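Budget for the cell before you budget for the arm

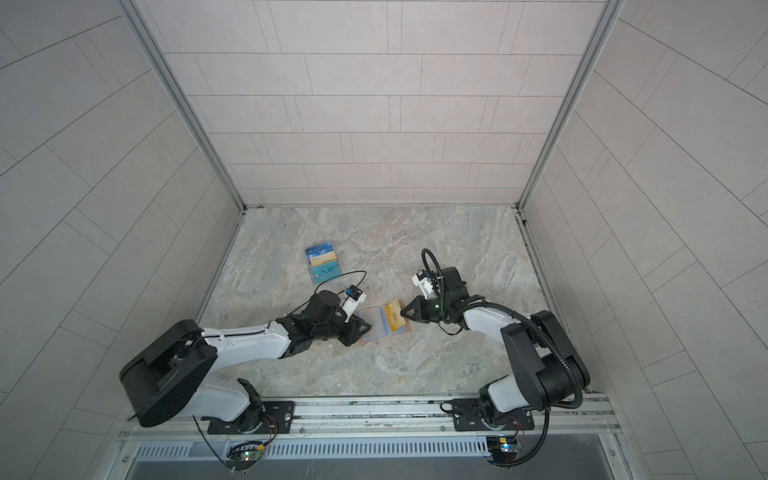 Capital requests for bench-scale automation tend to arrive as a single line. The line names an arm, or a pair of arms, and gives a price. The approver compares that price with a year of somebody's wages, sees a favourable ratio, and signs. Eight months later the same department is back for a second, smaller request that covers everything the first one left out, and a third after that. I have reviewed enough of these to think the format of the request is the problem.

The arm is the easiest item to price. It has a catalogue number and a lead time. What surrounds it usually has neither. A two-arm cell needs a rigid rail, mounting plates, a work surface of known flatness, walls or guarding, grippers, wrist cameras, cable management, control boards, power supplies, ventilation if the electronics live under the deck, and a supply of the items to be handled. Each is cheap in isolation. Taken together they decide whether the cell runs in its second year.

Consider cabling. A camera on a wrist moves through every pose the wrist does, and its cable has to follow. A cable left to loop freely over the work area is acceptable during commissioning, when an engineer is standing there. Corrugated conduit along the back of the arm costs more and restricts some poses, and the routing has to be redone each time the end effector changes. I have yet to see this labour in an initial estimate. At Ponside, where I managed equipment planning until last August, it consumed more technician hours in the first quarter than the arms did.

The work surface gets even less attention. Purchasing will specify whatever sheet is on hand. A patterned or veined finish looks tidy enough, but it gives a vision system more to sort through, and a clear plastic part lying on it is a harder target than a coloured one. Whether that variation is wanted depends on the purpose of the cell. If the aim is a handling routine that tolerates different backgrounds, then interchangeable floors and wall panels belong in the budget as consumables with a replacement schedule. If the aim is throughput, pay once for a plain matte surface and leave it alone. The request should state which of the two is intended, as the answer changes several other lines.

Thin, flexible and transparent goods deserve their own paragraph in any plan. Card holders, sleeves and wallets are light and slide when touched. A printed card is easily located. The clear pocket it is meant to go into has few edges that a camera can rely on, and its opening may be no wider than the card is thick. One gripper generally has to hold the pocket while the other presents the card, so the task needs two arms where the process map shows one operator. Managers who costed a single arm for such work were pricing half of a cell.

The duplication does not stop at the arm. A second arm means a second gripper, camera, mounting plate, cable run and control board, plus the calibration between the two sides. The calibration line is recurring. At Pomdale the allowance was 2 hours a week, and the actual figure over the first 48 weeks was about double that. The overrun was not dramatic, but it fell on a maintenance budget that had never been consulted.

Vendors are not much help here. Vomano, the integrator we used at both sites, quoted accurately for what it was asked to supply. It was not asked for spare gripper fingers, so none were quoted. The fault was ours. A quotation answers a specification, and a specification written around an arm will return the price of an arm.

I would replace the single-line request with three headings. The first is fixed plant: arms, rail, frame, guarding, boards. The second is wearing plant: fingers, pads, cables, conduit, cameras, surfaces. The third is material: the actual goods to be handled, in the actual variants, bought in quantities that allow for scuffing and bending. On the last Pomdale project the third heading came to $2,076 against an allowance of nil. The sum is small. Its absence stopped work while a purchase order went through the ordinary queue.

There is a fair objection that itemising everything slows approval and makes modest projects look expensive. Avotiņš, the planning package we adopted for the purpose, did add a fortnight to each submission - mostly spent chasing estimates that people were reluctant to put in writing. I accept the cost. A project that looks expensive when fully itemised is an expensive project, and the approver is entitled to know it before the plates are bolted down. For small cells I would set a threshold of $3,000 in annual wearing plant, below which a flat percentage of the fixed cost is good enough.

Depreciation schedules should follow the same division. An arm can reasonably be written down over five years or more. A wrist camera cannot, and neither can a cable that flexes all day. Putting the whole cell on one schedule overstates its book value from the second year onward and makes routine replacement look like a failure of the original purchase. Finance departments will resist the split on grounds of administrative effort. They already do it for vehicles and tyres.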